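25/07/2019 – suturing bench, pad B

Picked up where we left off with the handover labelling. Barış wants the segment boundaries settled before anyone trains on the new batch, and the argument is still over where "needle handover" begins. His rule: it starts when the receiving jaws begin to close. Mine: it starts when the receiving arm leaves its rest pose. We labelled the same batch separately this morning and compared.

Batch is 51 demonstrations, all Remzi on the console, interrupted stitches on the pink pads. Recorded under the Laletti settings with motion scaling left alone. Wada is the reference policy, trained on the old boundaries. Condesar is the one we change.

The two rules agree well on easy passes. They come apart when the receiving arm hovers. Remzi tends to bring the second instrument up early and wait with it close to the needle, and under my rule all of that waiting gets lumped into the handover. Under Barış's rule it stays in the stitch before. Neither is wrong, but the policy learns to hover if you give it hovering under the handover label. Wada does this badly – it parks next to the needle and shuffles.

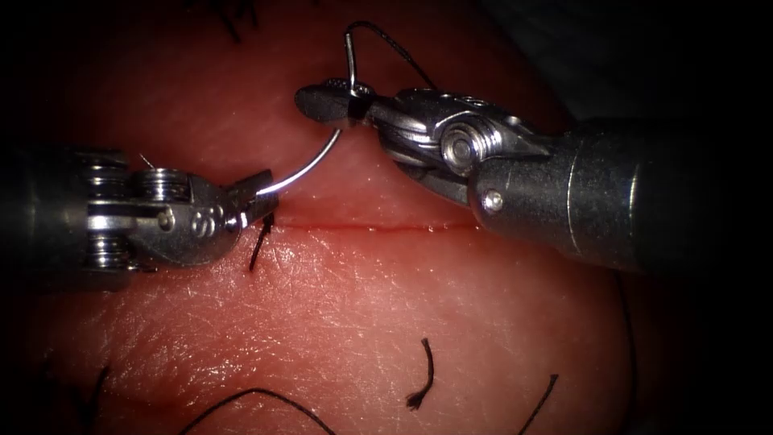

Needle between the two sets of jaws, over the slit. Boundary case for the labels.

Agreed on Barış's rule, with a separate "wait" label for anything before the jaws move. I'll relabel. The tool needs a new key for it and the old files need converting; the converter is in the Clornley folder under my name. Don't run it on the raw copies.

Second job was thread. We don't track the thread at all at present. The state going into the policy is arm kinematics plus the camera features, and the features are supposed to pick up thread if it matters. Remzi says it matters most straight after a knot, when the next stitch is being set up and the free length is lying wherever it landed. I pulled the moments he meant and went through them with him.

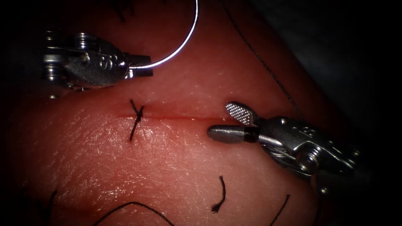

Thread state needs at least a coarse label, and we tried to agree one that a person can apply quickly. First attempt was slack or taut, which fell over almost at once because a lot of the thread is out of view. With one knot in and the rest of the seam still open, the thread comes down from the top and goes behind the wrist of the open grasper, so you can label the visible stretch and have no idea what the remainder is doing. Went with "clear of jaws", "near jaws" and "can't tell". Remzi thinks "can't tell" will swallow half the data. Possibly. I'd sooner have it as its own label than have two people guessing differently.

Also noted: cut ends left on the pad look the same as live thread to the feature extractor. The attention maps from Wada light up on them. Options are to clear the pad between stitches, which slows Remzi down, or leave them and hope for variety. Leaving them for now. If Condesar gets distracted in the same way we clear the pad for the next batch and compare.

Afternoon: first look at whether the wrist view helps. Trained Condesar twice on the same split, once with the fixed view only and once with both, 170 epochs each. Same seed. Only scored handover timing, using the new rule on the held-out demonstrations I'd finished relabelling by lunch.

With both views the predicted start of handover sits closer to the label, and the early starts mostly go away. Late starts are unchanged. I don't trust this yet: one seed, small held-out set, and I did the relabelling myself knowing what we hoped to see. Barış to relabel the held-out set blind.

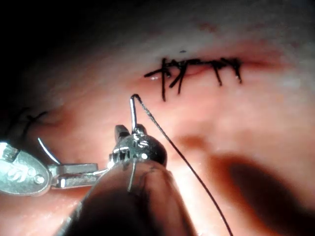 Wrist view with four stitches in. Needle in the driver, grasper at left.

The wrist view has its own trouble with shadow. There's a big soft one over the lower right of the tissue here, and the thread crosses its edge. Remzi suggested masking out dark regions. I'd rather vary the brightness in training first and see if that is enough, as a mask would lose thread as well.

To do:

- finish relabelling with the wait key (me)
- blind relabel of held-out set (Barış)
- repeat both runs with new seeds
- brightness variation on wrist view only
- ask Remzi to try one session without the early hover, if he can do it without thinking about it too much

Converter crashed on two files with missing timestamps. Skipped, listed in the log.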